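Purneck to Change Water Hardness Limits for Residential Supply

PURNECK, March 17, 2022 - The Purneck water utility will begin softening its residential supply in December, following a review of mineral levels at the Okmont wellfield. The change applies to all households connected to the eastern main. Homes on private wells are not affected.

Water from Okmont currently leaves the plant with a hardness of 270 milligrams per liter, measured as calcium carbonate. The new target at the point of entry to the distribution network is 100 milligrams per liter. The utility will reach that figure by blending well water with softened water from a pellet reactor now being installed at the Bednárik pumping station.

Peter Procházka, the utility's process engineer, said the target was set to limit scale in water heaters while keeping enough mineral content to protect older pipe. "Below a certain point the water starts to pick up metal from the fittings," Procházka said. "We are staying well clear of that point."

The reactor was supplied by Kivex under a contract signed last year. It will treat up to 40 percent of the daily flow. The remainder will bypass the unit and rejoin the treated stream ahead of the final disinfection stage. Pressure at the tap is not expected to change.

Installation requires 28 days of reduced pumping capacity. During that period the eastern main will be fed partly from the reservoir, and customers may notice a slight difference in taste. No shutoffs are planned.

Households with their own ion-exchange softeners should reset them after the changeover. A unit left at its present setting will regenerate more often than needed and use excess salt. Dishwashers with a built-in softener have a similar adjustment, normally listed in the manual under water hardness.

Laundry is also affected. Hard water ties up part of the detergent, and most manufacturers print separate doses for soft, medium and hard water. Customers who measure powder or liquid can move to the medium dose - those who use pods should check the package for the recommended number per load.
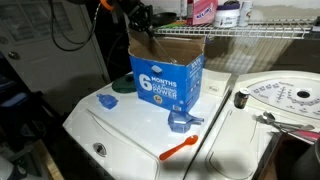

A box of detergent pods on top of a washing machine.

Hardness readings for each supply zone will be posted on the utility's website once blending begins. Rates will not change as a result of the project.

Contact the newsroom | Copyright 2022 | Back to top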